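Wavy front desk, where does everything go?
Home Office Corner forum

deskbound43
White desk, curvy front edge, plank floor. Can't decide where the basket and plant should sit.

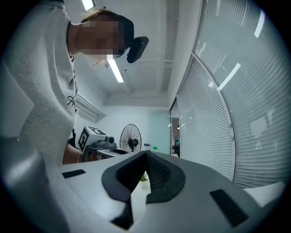
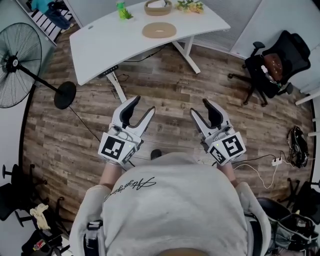
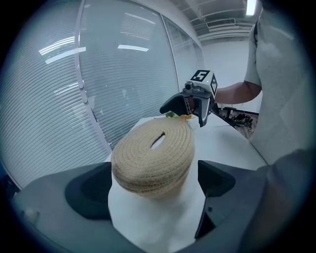
I want the middle clear for a mug.

plankfloor
Leave the basket at the back. The cork mat is fine where it is.

mossy269
Disagree – a rope basket eats up a desk. Put it on a shelf.

deskbound43
No shelf yet. Would you keep the flowers?

mossy269
Keep them. Tie up those cables first.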